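Kirui group: wrist-view dropout in simulated two-arm training

The Kirui group has posted results from its work on camera reliance in learned manipulation policies. The question was narrow. When a policy receives one overhead view and one view per wrist, how much of its behavior depends on each, and what happens when one of them carries no useful content?

All training and testing ran in Stoken, the group's simulator, with two arms mounted at one edge of a shared table. The policy, Diviser, takes the three views plus joint positions and outputs a short chunk of joint targets for both arms. It was trained on 482 teleoperated episodes recorded in the same simulator.

Many of the wrist frames in such a set have little in them. An arm that is waiting, or crossing open table between targets, returns its own fingers and the table surface. 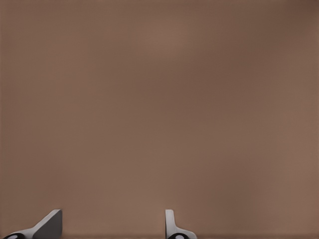
Tralta asked whether frames like these should simply be filtered out before training, given that they cost as much memory as any other frame and seem to teach the encoder very little. The group tried that first. Filtering by pixel variance removed a good share of the wrist data, but it also removed the periods in which one arm has to hold still while the other works. Policies trained on the filtered set tended to move the idle arm early, and collisions between the arms went up.

The method they settled on keeps every frame and drops whole views at random during training. For each chunk, each wrist view is replaced by a learned placeholder token with a fixed probability. The overhead view is never dropped. A small head then predicts, from the remaining inputs, whether the missing view would have contained anything other than the gripper and the table. The labels for that head come free from the simulator's segmentation output, so no hand annotation is needed.

The prediction head is discarded at test time. Its only role is to push the overhead encoder to keep track of where each gripper is relative to the trays, a relation the baseline policy appears to pick up mostly from the wrist views.

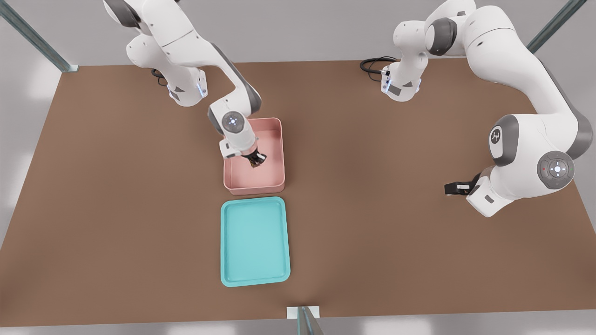
Evaluation used 10 tray layouts not present in training, with 5 random seeds per layout. Three conditions were compared: all views available, the working arm's wrist view blanked, and the idle arm's wrist view blanked. With all views available, the new policy and the baseline were hard to separate. With the working arm's view blanked, the baseline usually stopped over the tray and made small lateral corrections without closing. The dropout policy still completed most placements, though more slowly. Blanking the idle arm's view had little effect on either one.

Two limits are noted in the write-up. Lighting in Stoken is soft and even by default, and the group has not tested hard shadows or glare. The overhead camera is also fixed to the same pose in every episode, and a separate run with that pose shifted by around 5 degrees erased most of the gain. Training with a randomized overhead pose is the next item on their list.

Configuration files and the layout generator are in the Diviser repository. Trained weights will follow once the pose runs are finished.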